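Section 5. Recording a clutter trial

Please read this section through once before you power the arms – it is short, and it will save you a good deal of re-recording later. The method compares how well a trained policy copes when things it was never asked to handle share the table with the things it was.

1. Set out the dish rack, the cutting board in its black wire stand, and the candy bags.

2. Start the fixed view and a wrist view together, and check that the board shows up in both before going on. 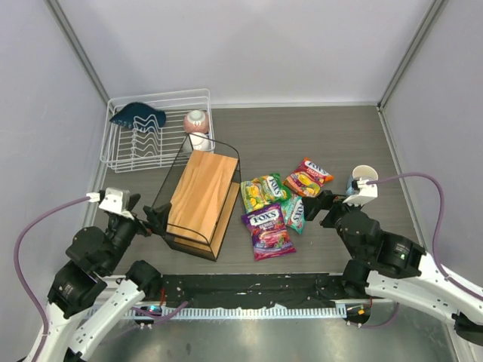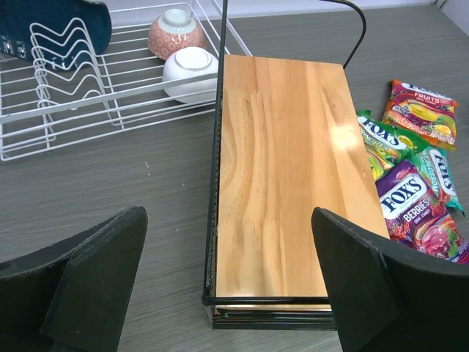
Which view should I use to score a trial?
Use the fixed view for the score, and keep the wrist view for working out why a grasp went wrong. Wafula Obura scored the first 900 trials in the Madigan set this way, and we'd like yours to line up with his.

3. Run the trial from start to finish without reaching in to help, however tempting that may be.

4. Save the trial under the Vemau folder, failures included, and write a sentence or two in the notes field while it is all still fresh.

CAUTION: Keep your hands and sleeves off the table whenever the arms are powered.

Note: If you change the layout partway through a set, start a new set – Josphat Mfinanga can merge them for you afterward.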